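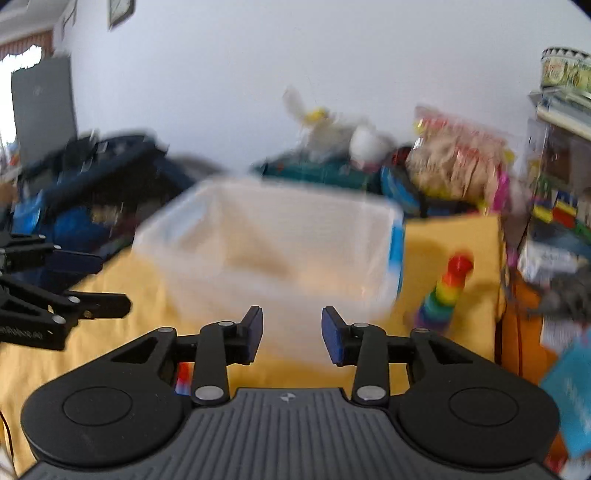
Ghazal Ebrahimi wrote:

> My second pair closes unevenly. The left finger reaches center
> before the right one does, and the pads meet at a slight angle.
> I reprinted the left housing and got the same result. Trigger
> cable is new. Before I print everything again, is there a known
> issue with the inner bars in the Harkard files? Also, are people
> leaving the marker on the body or moving it to the fingers? I
> can't get a steady read on it past arm's length.

Posted by Homa Bagheri, 2023-05-28

The housings are probably fine. Check the inner bars first. The left and right bars in the Harkard archive were exported from two different revisions, and the hole spacing does not match. Lay one on top of the other with a pin through the base hole and look at the far hole. If you see a crescent of daylight, reprint both from the same revision. Do not drill one out to fit. I did that on my first unit and it added play at the pads that no amount of tension removed.

Second thing to check is the pivots. The large oval caps at the base of the inner bars are press fit and will go in crooked without complaint. If one is proud of the surface, that side drags. Pull the cap, deburr the bore, and press it again in a vise with a scrap of wood on each side. The small caps near the pads and at the outer front corners of the housings matter less, although a tight one up front will tilt the pad the way you describe.

Order I use now:

1. Assemble both sides with no cable and no spring.
2. Hold the body level and work each finger by hand. They should feel the same.
3. Fit the cable, set the slack to 3 mm at the trigger, and close slowly on a sheet of paper. The paper should not slide sideways.
4. Fit the dark blue pads last.

Both of mine went through this. The one in front has the pads standing open and facing each other, and the other is coming in from the left edge of the frame. The cloth is worth having, by the way. Dropped pins show up on it, and it keeps the plastic bin from skating when you push against the wall of it. My test is to lift the bin by its rim with two grippers, set it down, then pick up the rainbow stacking toy. The toy has a rounded top, so any angle error at the pads makes it twist out. I run 11 lifts per adjustment. Fewer than that and I fool myself.

On the marker: I left the round one on the body, at the middle of the upper edge. On the fingers it gets hidden whenever the grip closes on something wide. Your read problem is more likely gloss. Ceruvix sells a matte overlay, but a light pass with fine abrasive on the print did the job for me. Check your exposure too if you have a window behind the bench.

Total length of the bar blank I cut for the jig is 144 mm. I can put the drawing in the shared folder if anyone else is chasing this. The spring question from October is still open on my end. I have tried two rates and prefer the softer one, but my hands get tired before the spring does, so take that for what it's worth.

Ghazal, if the bars match and the caps are flush, measure the pad screws before you reprint anything.

Homa

Message 561 in this archive. Copyright remains with the individual posters. Contact the list owner | Back to top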